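Driver loses car for second time after clamp removed with angle grinder

A driver who cut a wheel clamp off his untaxed car has had the vehicle towed away for the second time in a month, and now faces a bill larger than what he paid for it.

The silver Stalero hatchback was first clamped in December outside an apartment block in Prarkau. It had been without valid road tax for 261 days. Neighbors heard a grinder shortly after 9 p.m., and by morning the clamp was lying in two pieces on the grass.

The car was found a few streets away, behind a tire shop, and taken to the city pound. The owner paid the release fee and signed a form promising to tax the vehicle before driving it again. He did not, and a patrol stopped him on the ring road 9 days later.

Knut Voß, who runs the pound, said the second release will cost more than the first.

"He paid 200 for the car, he told me so himself," Voß said. "The clamp alone is more than that. Then there is the towing and the storage, and the tax he still owes."

The owner has told the pound he never got a reminder in the mail. Voß said reminders are a courtesy and that the due date is printed on the registration papers.

The pound holds a vehicle until the fees are settled or the deadline on the notice runs out. After that it can be sold at auction or sent for scrap. Owners may collect personal belongings at the front desk during office hours, but they need to bring photo ID and the notice number.
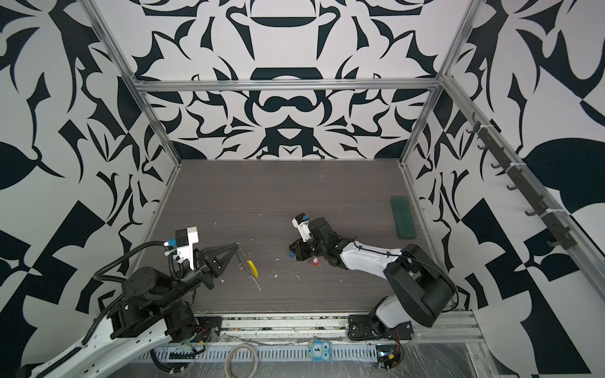
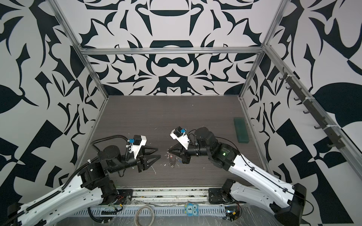 Two robot arms over a wood-grain surface.
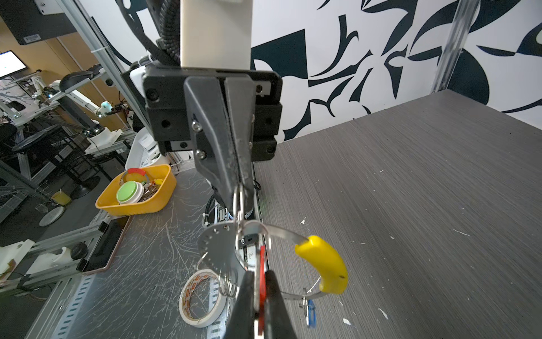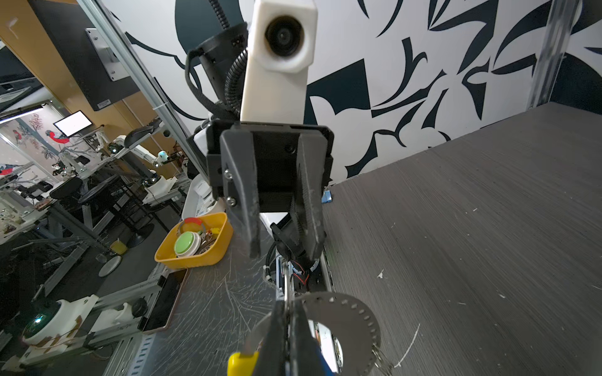
Damage to a clamp is treated as a separate matter from the unpaid tax. The police in Prarkau have asked the tire shop for footage from its parking lot and are still taking statements from residents of the apartment block.

A passenger in the car during the second stop, a friend of the owner, was not fined. The Stalero remains at the pound, and the owner has until the end of the month to appeal the towing charge in writing.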